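The Mikumeck Hand Gripper for Tidy-Up and Sorting Crews 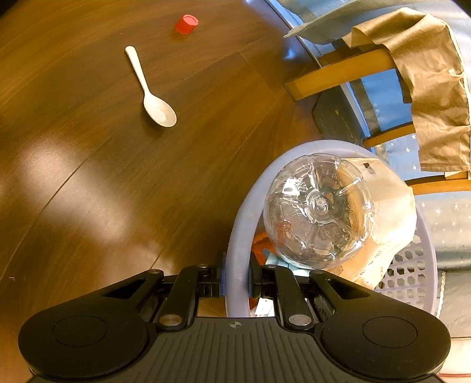 Floor pickup with the two-jaw hand gripper, clear bottle in the basket, spoon and red cap on the floor.

If you run a housekeeping or turnover crew, you already know how much of the day goes to small stuff on the floor. Caps, spoons, wrappers, a bottle under a chair, and then the same again in the next room. We built the Mikumeck for the people who do that work, and for the workplaces that are starting to hand part of it over to a machine and would like the machine to learn it from somebody who is good at it.

The Mikumeck is held in the hand and works with two jaws on linkage arms. Your crew member goes through the room the way they always have, picking up and dropping into a basket, and the session is saved as it goes. Back at the office, those sessions load into Nadorus, our planning software, and from there they can be used to teach the Kratochvíl floor unit the same job. You don't need a programmer on staff, and you don't need to close a room to do it. (We do ask that the first few sessions be done at an easy pace, and most folks find their own rhythm after that!)

What changes for the crew

This is the question we hear most, usually from the crew themselves, and we are always happy to get it. At our pilot site in Plelovstead, a residential building with 62 furnished units, the floor unit took over the first pass through each room, meaning the loose items on open floor. People kept the beds, the bathrooms, the laundry, anything sitting on furniture, and the final check before a room is signed off. Bending and reaching went way down, and a good part of the freed-up time went to jobs that used to get pushed to the end of the week, like baseboards and window tracks.

It also added work, and we would like you to plan for that. Somebody has to empty the basket, look over what was collected and pull out anything a resident might want back. In Plelovstead that became a proper part of the shift with its own line on the schedule, and two people were trained for it. The crew asked to have the final say on which rooms are ready for the floor unit, and the site agreed. We now suggest the same arrangement to every new customer.

Sessions belong to the site that made them. Nadorus does not rank crew members or time them against each other, and there is no setting to turn that on.

What comes in the kit

Mikumeck hand gripper, assembled
4 spare finger pads
2 rechargeable battery packs and a charger
Carrying case with shoulder strap
Nadorus license for one site, first year included
Printed quick guide, large type

Good to know

Allow about 83 sessions before the floor unit starts on a new building. Crews that split these among several people tend to get better results on awkward items such as flat spoons and small caps, as everybody comes at them a little differently. Wipe the finger pads with a damp cloth at the end of the shift and check the pivots for lint. Please don't use the gripper on broken glass or sharps.

Replacement pads and batteries ship separately. Orders placed before July come with a half-day of on-site training for the whole crew, night shift included if you have one.

Page updated February 3, 2019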